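3.2 Marking of the floor

The second part of the study concerns the floor of the hall at Gronthorpe, where the shared storage and sorting work is done. In the first period of the study, from the opening of the hall until November, the floor carried no marks of any kind. The users were asked to keep their goods "in their own place", but this place was agreed only by speaking, and the agreement was easily forgotten when new users came. In the interviews at Cludenach, which we used as the comparison site, the same difficulty was mentioned, although the hall there is smaller and has fixed shelves on two walls.

We decided to mark the floor with adhesive tape and not with paint. The owner of the building did not permit a permanent change, and we also wished to be able to move the lines between the periods of the study. Rebane (the working name of our marking plan) gives one field to each group of users and leaves the remaining fields free for passing and for goods in transit. The plan was first drawn on paper at a scale of 1 to 40 and was then transferred to the floor with a measuring tape and a chalk string. The long lines were laid first, and the cross lines were laid over them.

Blue was chosen for the lines after a short trial with yellow. Yellow tape was already used in the building for steps and door sills, and several users understood it as a warning. The blue lines did not cause this misunderstanding. They also contrast well with the grey of the floor, as can be seen in Figure 3.

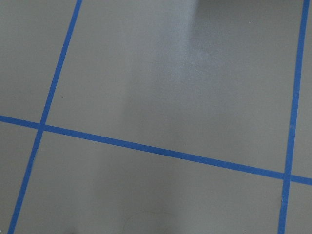

Figure 3. Blue tape on the grey floor. One strip crosses two others, with a small overlap of tape at each crossing.

The crossings needed some attention during the laying. Where one strip passes over another, the tape is double, and the edge of the upper strip can be caught by a shoe or by the wheel of a trolley. We considered cutting the strips so that they meet without overlap, as is done in the hall at Oltcombe. This gives a flatter surface, but it takes much more time, and the small gaps collect dust. We therefore kept the overlap and pressed each crossing with a hand roller. The edges at a crossing are not always equally clean. In Figure 3 the crossing on the right is slightly less neat than the one on the left. We did not correct differences of this size, as they have no influence on how the fields are read by the users.

After the marking, the users received a plan of the hall on one sheet of paper, with the fields numbered. The numbers were not written on the floor itself. In the first weeks some users asked for this, but after 6 weeks the question was not raised any more, and most users spoke of the fields by their position, for example "the one by the door" or "the far corner". We return to these names in Section 4, where we compare them with the names used at Cludenach before and after its own floor was marked.

The cleaning of the hall was continued in the usual manner, with a dry mop in the morning and a damp mop in the evening. The cleaning staff were asked to report any tape that had become loose and not to remove it themselves. Loose pieces were replaced on the same day, always along the full side of a field, so that no line was made of short patches. The replaced lengths were written down in the log of the hall and are treated in Section 3.3 together with the observations on wear.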